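Unit 3: Looking after the tabletop cell

Handout for the Monday group. Read it before you come in, because we start at the bench and there won't be a lecture first. Kwadwo Quansah runs the morning bench and Ebenezer Nutsugah the afternoon one.

This is my favorite unit! Last time you drove the arm. Now you get to take care of it, and a lot of what looked like bad driving will start to make sense once you've had the fingers off and cleaned them yourself.

3.1 Fingers first

Power down at the Osen controller and wait for the fan to stop. Wipe each finger from the base toward the tip with a lint-free cloth, then run a fingernail along the inner face. You're feeling for nicks and for a raised edge near the tip. A slim handle will roll on a nick that a block would never notice, so the utensil task is a lovely early warning for finger wear - watch it closely.

Look down between the fingers from the wrist view as well. With the jaws open you want both tips in sight and a clear gap between them, and the handle of whatever you're picking up should line up with that gap.
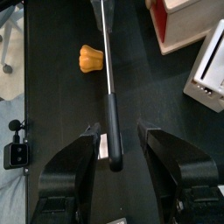
Fig. 1. Wrist view, fingers open, utensil handle at the gap. Table-edge camera at left.

3.2 The table-edge camera

Check the screws on the bracket before you touch anything else. If one turns under light finger pressure, snug it and write that in the log. Then check the ball mount. It should hold its angle when you tap the table (a flat palm, please, no fists). If the mount has slipped, the old calibration is no good and you'll redo it with the Gusden target, all 132 points. It goes faster than you'd think, and watching the error drop is great fun.

3.3 Wrist view check

Bring the arm to the check pose and set the wrist exposure to 560 on the Drurnora panel. White objects are the test. You should be able to find the seams between neighboring blocks, and a glossy pot should show a small highlight without washing out.
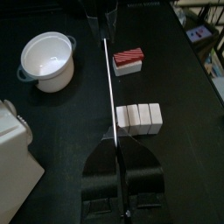
Fig. 2. White blocks and toy pot in the wrist view. Look for the dark seams.

If the seams disappear, lower the exposure one step and look again. Scuffs on the tabletop are fine. Leave them alone, and don't polish the surface, as shine gives us far more trouble than scratches do.

3.4 Log and hand-in

Fill in the Nkuna sheet as you go: finger condition, bracket, ball mount, exposure. Bring it to your bench leader with your 3 wrist captures from the check pose. Anyone who finishes early can try the jaw alignment in Unit 4 - ask for the short hex key, the long one won't fit.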